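Paper cards and red belts: are they worth it?

Since March the front hall at Jokano has been running on cards again. You pick one up at the door, carry it to whichever stand you came for, and hand it back on your way out. The belts went up the same week, to keep the line off the window side. I was asked to write a few lines on how well it's all going, and I'm not sure I can oblige.

The case for the cards came from Zelenák, who supplied them. Their leaflet says a thin flat card "guides the visitor" and cuts waiting by nearly 50 percent. Guides them where? A card with a stand number on it tells you the stand number. As for the waiting, I asked what it had been cut from, and I'm still hoping for an answer. The hall book says we had 243 visitors on the busiest Saturday before the change and doesn't say how long any of them stood around.

We ordered 600 cards. By the start of summer the box looked thin enough that Yaqin Qiu put in for more. People pocket them, or use them to write down a phone number, or fold them into the smallest possible square and leave them on the sill. I don't blame anyone for it. A card that size is easy to hold and just as easy to forget you're holding. 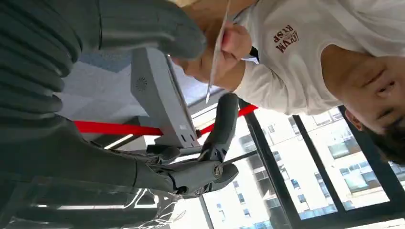

Card in hand, with the red belt stretched across toward the window.

The belts I like a little better. The red shows up well, even when the light is coming in hard, and small children seem to respect them more than their parents do. But a belt needs a line behind it, and on a slow afternoon you get grown adults walking a long zigzag to reach a desk with no one at it. I have done it myself – twice in one day – and felt silly both times. Skeketti sent us the posts on loan and would now like us to buy them. I'd want to see a busy month first.

There is also talk of a laminated version of the card from Clorora, nine to a pack, wipe-clean, with a hole for a cord. Maybe it will last longer. It will also cost more each time one goes home in a coat.

The plan as of August 2024 is to keep both until the new cards run low and then look again. If you've waited in the hall lately, write down how long it took you and which stand you were going to, and leave the note in the tray by the door. A rough time is fine. Please don't write it on a card.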